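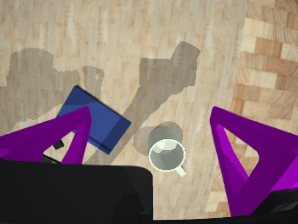
Does a gripper that does well in simulation with a wrist camera also do well with a fixed one?
Only in part: in our trials the ranking of the grippers held up under both cameras, but the gap between first and second place shrank by more than half once the policy was given the fixed view.

4.2 Camera placement and finger shape

The gripper comparison in Section 4.1 was run with a wrist camera alone, mostly out of habit. A reader of an earlier draft, Maximiliano Toledo, asked whether we were measuring fingers or measuring what the fingers hid. We had been hoping to leave that question for someone else's paper.

We therefore repeated the mug task with two camera setups. In the first, the policy sees only the wrist view, in which the open-frame fingers reach well into the picture and cover part of whatever lies near the grasp. In the second, it sees only a fixed side view of the table, which shows the arm and the objects together but says much less about the last bit of the approach. Everything else was left alone: same arm, same controller, same 48 starting layouts, same lighting. Shadows were kept on. Turning them off makes the renderer faster and the policy look smarter, and we wanted to be fair to the people who will have to use it with the sun up.
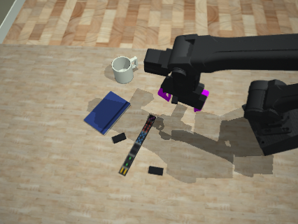

Figure 3. Fixed side view of the simulated tabletop, with the arm at right and its gripper above the surface.

Three finger designs were compared. The Avau fingers are solid wedges. The Drernus fingers are narrow and slightly curved at the tip. The Olivares fingers are triangular open frames, chosen at first for low mass and kept because the wedges blocked so much of the wrist view that the policy had taken to approaching every object from memory. Each pairing of finger and camera was trained with 700 demonstrations, all recorded in April by the same operator, whose patience is visible in the early files and less so in the later ones.

With the wrist camera, the open frames came first, the narrow fingers second and the wedges a distant third. With the fixed camera the order was the same, but the wedges recovered most of the lost ground. We take this as a sign that much of their trouble was with seeing, and that Section 4.1 had been somewhat unkind to them. The narrow fingers barely changed between setups – they hide little and, on a smooth mug, hold little.

The failures also differed in kind. Under the wrist camera, the typical failure was a late one: a clean approach followed by a fingertip landing on the rim. Under the fixed camera, the gripper tended to stop short of the mug and close with great confidence on air. The Kalard controller reported both outcomes as completed motions, which they were.

We tried feeding both views to a single policy for the open-frame fingers only. It did better than either view alone in 5 of the 6 layout groups and worse in the remaining one, where the mug handle was turned away from the arm. We have no good explanation for the exception, and several bad ones are available on request. All results in the next section use the two-camera policy.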